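Je reprends le rangement du garde-manger là où je l'avais laissé en octobre : les cotes du placard sont connues, les étiquettes sont faites, il reste à choisir les contenants. Deux familles étaient en concurrence, la boîte fermée et la corbeille en fil. Grażyna Kurek m'avait demandé par courriel de noter la méthode plutôt que le résultat, je m'y tiens.

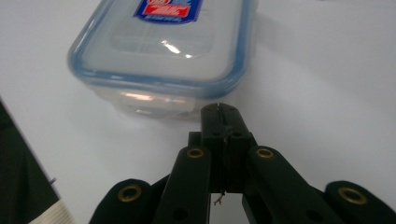
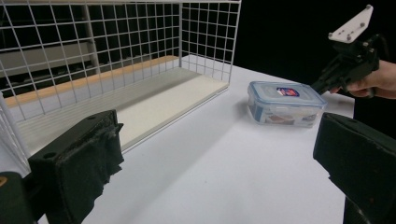
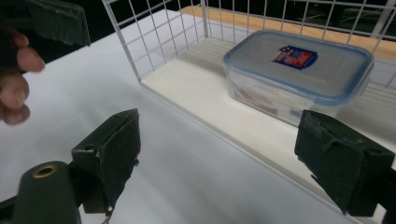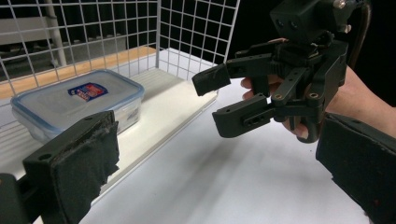

Le critère de départ est la séparation entre denrées qui craignent l'air et denrées qui le réclament. Farines, semoules, fruits secs et biscuits vont en boîte à couvercle ; oignons, ail et pommes de terre vont dans le fil. Tout le reste (conserves, bocaux, paquets scellés) supporte les deux et se place selon la hauteur disponible. Pour la boîte, je retiens le modèle à couvercle translucide bordé d'un gros jonc bleu, corps dépoli : on devine une masse et une teinte à travers la paroi, on ne lit rien. L'étiquette est donc obligatoire, et elle se colle sur le corps, jamais sur le couvercle, qui finit toujours par changer de boîte. Pour le fil, la grille blanche à mailles carrées convient aux légumes de bonne taille, moins aux échalotes.

## Boîtes fermées

Les angles arrondis coûtent du volume. Une boîte rectangulaire à coins vifs se remplit mieux, mais se nettoie mal : la farine tasse dans l'arête et il faut une brosse. J'accepte la perte.

Avant mise en service, je procède ainsi :

1. Lavage à l'eau tiède, couvercle à part.
2. Séchage à l'air, ouverture vers le bas, une nuit.
3. Décollage de l'étiquette commerciale à l'huile de tournesol, puis dégraissage à l'alcool ménager.
4. Essai d'étanchéité : un fond d'eau, couvercle fermé, boîte retournée sur du papier absorbant pendant 10 minutes.

Sur les 7 boîtes du lot Orkard que j'ai passées à l'essai, 2 ont laissé une auréole sur le papier. Elles ne sont pas perdues : elles serviront aux sachets de thé et aux bougies. J'ai reporté la mention « non étanche » sous le fond, au marqueur.

Le couvercle pose une autre difficulté. Deux boîtes de même format s'empilent, trois glissent dès qu'on tire celle du bas. Je limite à deux niveaux. Edivaldo Quintana intercale un carré d'antidérapant pour tiroir et monte à trois. Je n'ai pas repris l'idée, le tapis retient les miettes.

## Corbeilles en fil

La maille carrée a un défaut connu : les petits objets passent au travers ou se coincent dans le fil. Un fond plein règle la question. J'utilise des chutes de panneau mélaminé blanc de 251 mm de large, coupées à la scie à onglet, chant poncé, simplement posées. Pas de colle ni de colliers, il faut pouvoir les sortir pour le nettoyage. Pour les pommes de terre, je retire le fond et je mets un papier kraft changé chaque mois.

Le fil plastifié se contrôle aux soudures. Quand le revêtement est fendu, la rouille part de là et tache la tablette. Une retouche au vernis époxy suffit si elle est faite tôt. Les corbeilles Hollavano que j'avais auparavant ont été retouchées deux fois, puis reléguées au garage.

Pour la charge, je place le lourd contre la paroi du fond et le léger devant. Une corbeille qu'on tire par le bord avant bascule si l'inverse est fait, surtout quand la tablette est lisse.

## Disposition retenue

| Niveau | Contenant | Contenu |
|---|---|---|
| Haut | Boîtes non étanches | Thé, bougies, sachets |
| Milieu haut | Boîtes étanches, deux niveaux | Farines, semoules, fruits secs |
| Milieu bas | Corbeille avec fond | Conserves, bocaux |
| Bas | Corbeille sans fond | Oignons, pommes de terre |

Les oignons et les pommes de terre devraient être séparés. Faute de largeur, j'ai mis une cloison en carton ondulé, à remplacer.

Les étiquettes sont imprimées en noir sur blanc mat, corps 18, nom du produit puis date d'ouverture. La date de péremption reste sur un morceau de l'emballage d'origine glissé dans la boîte. Anas Haddad me signale que l'encre de son imprimante bave sur ce papier ; la mienne est une laser, je n'ai pas constaté le problème.

Reste ouvert : le bac à épices, dont la hauteur ne correspond à aucune tablette. Je démonte la crémaillère vendredi pour vérifier si le pas permet de gagner un cran.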